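乗馬・馬のいる暮らし掲示板 > クラブ・体験 > 回数券と月会員、どっちが得なのか問題

投稿者:Pumby
Sep 10, 2019
通っているクラブの回数券が11月で廃止、以後は月会員のみになるそうです。21鞍分の券がまだ7枚残っています。膝の都合で月に二回しか乗れない身としては、会費の半分を馬房の空気に払う計算。皆さんのところはどうですか。

投稿者:Clekness
うちは最初から月会員のみ。雨で中止になっても返金はなく、代わりに「座学」があります。去年は蹄の断面図に妙に詳しくなりました。駈歩はいまだに左しか出ません。

投稿者:栗毛の下僕
月会員を擁護します。馬は客が来ない日も食べるので、固定収入がないと小さいクラブはもちません。回数券で気楽に乗りたいというのは、飼葉代を誰かに持たせて乗っているのと同じでは。

投稿者:Pumby
>栗毛の下僕さん
飼葉代は鞍数の料金に入っていると思っていました。入っていないなら、あの金額は何だったのか。怒っているのではなく、純粋に内訳が見たい。

投稿者:Renico
両方経験者です。長文失礼。
前のクラブは回数券で、予約は電話のみ、しかも朝の七時きっかりに話し中になる仕組みでした。今のクラブは月会員で、予約は取れますが、馬が選べません。私に回ってくるのはたいてい芦毛のおじいちゃんで、常歩と停止の区別が本人にもついていない様子。ただ、この馬に乗るようになってから脚の使い方は確実にうまくなりました。月謝の効果なのか馬の効果なのかは不明です。
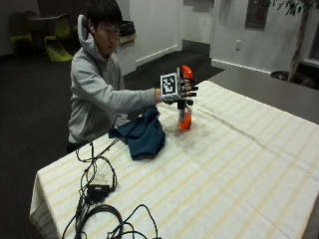

グレーのパーカー、机、ボトル。
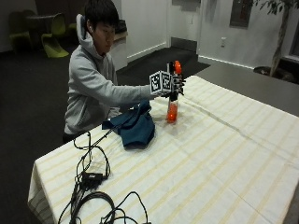
で、肝心の残券ですが、前のクラブが制度を変えたときは、期限を半年延ばしてくれました。黙っていた人は延ばしてもらえなかったので、窓口で一言いうのがいいです。できれば指導員ではなく事務の人に。指導員に言うと「じゃあ今月中に全部乗りましょう」となり、翌日階段が下りられません。

投稿者:栗毛の下僕
月七鞍くらい普通に乗れるでしょう。

投稿者:Clekness
>栗毛の下僕さん
膝の都合と最初に書いてありますよ。

投稿者:栗毛の下僕
失礼、読み飛ばしていました。膝なら鐙を一穴長くしてみてください。会費についての意見は変えません。

投稿者:Abou Zeid
入会のときの規約、捨てていませんか。うちの規約には「制度変更時、未使用券は会費に充当できる」と小さく書いてありました。小さすぎて老眼鏡の上に虫眼鏡を重ねました。

投稿者:Pumby
規約、ありました。ヘルメットの箱の底で、にんじんの絵のシールと一緒に。充当の記載はなく、「クラブの判断による」だそうです。無敵の一文。

投稿者:Renico
その一文があるなら、なおさら聞いた者勝ちだと思います。向こうも判断する相手がいないと判断できない。

投稿者:夕方の部班
横から失礼。月会員になってみたら、元を取ろうとして小雨でも行くようになり、結果的に上達しました。家族には「雨の日に金を払って濡れに行く人」と呼ばれています。鞍の手入れ代は別でかかるので、そこは確認を。

投稿者:Clekness
手入れ代、うちは「馬具維持費」という名前です。去年は「施設協力金」でした。額は同じ。

投稿者:Pumby
事務の方に聞いてきました。残り7枚は来年の春まで使ってよし、ただし混む時間帯は不可とのこと。つまり昼前の、虫がいちばん元気な時間です。虫よけの馬用マスク、自分で買っている方いますか。クラブのは耳のところが破れていて、片耳だけ常に不機嫌です。

投稿者:栗毛の下僕
マスクは自前がいいです。サイズは必ず馬の頬を測ってから。私は目分量で買って、ポニー用が一枚家にあります。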